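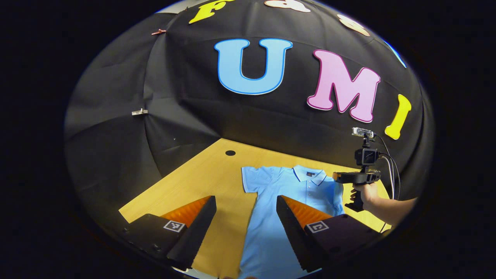 What weight of felt should I order for cut-out letters?
For letters up to 16 inches tall, order the 2 mm sheet. Thinner craft felt droops at the corners once it is hanging, and the thicker grades are hard to cut cleanly with scissors.

Quintana Felt Sheet, 2 mm
Sold by Mokumwood Display Supply
Item 768

Quintana is a pressed felt sheet for signs, banners, classroom displays and stage backdrops. It has the same finish on both sides, so a letter can be flipped if you trace it the wrong way around. The edges do not fray and need no hemming or glue.

Details
Thickness: 2 mm
Fiber: 100% polyester
Sheet size: 18 x 24 inches
Also sold by the roll, 36 inches wide
Colors: see the color chart. Sheets and rolls are dyed separately and may differ slightly in shade.

Cutting
Use sharp fabric shears or a rotary cutter on a mat. Draw the letter in reverse on the back with chalk or a soft pencil. Ballpoint ink can show through the lighter colors. For the inside of an O or an A, start with a small hole punched in the waste area and cut outward to the line.

Die-cutting machines will take this sheet if the die is rated for 2 mm felt. Low-cost desktop cutters with a drag blade tend to pull the fibers and are not recommended.

If you want a contrasting border, cut a second letter a quarter inch larger all around in another color and put the first one on top. Two layers weigh twice as much, so use more fixing points.

Attaching to fabric
Felt can be pinned, stitched or glued. For a backdrop that will be used again, we suggest a few hand stitches at the top of each letter and one at the bottom. Emix Fabric Glue holds well on cotton and polyester but is permanent. Hook tape works on felt only if the hook side is sewn to the backdrop. It will not grip smooth cloth.

Lay out the whole word on the floor before fixing anything. Letters such as I and L look better with a little less space around them than M or W. On a curved line, mark the curve with string and set the base of each letter on it.

Care
Spot clean with cool water and mild soap. Do not machine wash. Press on low heat with a cloth between the iron and the felt. Store flat, or rolled around a tube with the color side out. Letters that have been folded can usually be flattened with steam.

Ordering
Single sheets ship in a flat mailer. Rolls ship in a Nerkside tube and may arrive separately from the rest of your order. Cut lengths cannot be returned. Unopened sheets can be returned within 30 days.

School and theater accounts: orders of 700 sheets or more are quoted individually. Please allow extra time for orders placed in April.

Page updated 02/01/2023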